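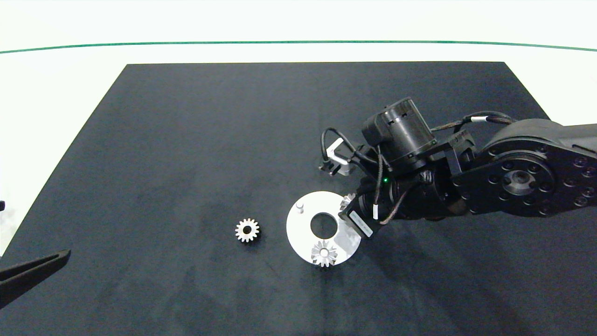
Spur gear, ring plate with peg, bevel gear on the dark mat.

February. Sourdough log again, because the Drorkavville bake swap is coming up and I still can't get the rye to behave! Fed the Dizon starter at 7 a.m. with the dark rye and then forgot it until lunch (my fault, long phone call). It had climbed up the jar and slumped back down, and it smelled like nail polish.

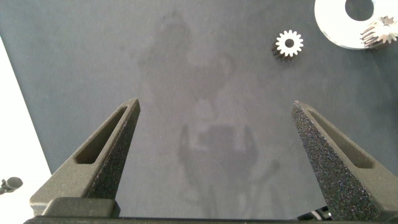
Imelda Fajardo

Second try went in at 79 percent water, which felt way too loose in the bowl. I did 2 folds, left it alone, then did 2 more when it still looked like soup. Telletti flour drinks slower than the stuff we had before, so maybe give it a longer rest before the salt next time? Shaped it anyway. Stuck to everything, including my sleeve.

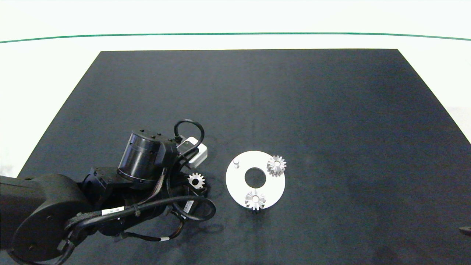
Page last changed: February, 4:40 p.m.

Baked the big one in the Drarel pot, lid on for 21 minutes and then off until the crust went properly dark. Nice ear on one side, flat as a shoe on the other. Crumb is a bit gummy near the bottom, but I cut it warm (I know, I know) so that's not a fair test. Flavor is great though, really malty, and good with butter.

To do: wash the bannetons, buy caraway, try the cold overnight proof. Whoever has the good bread knife, please bring it back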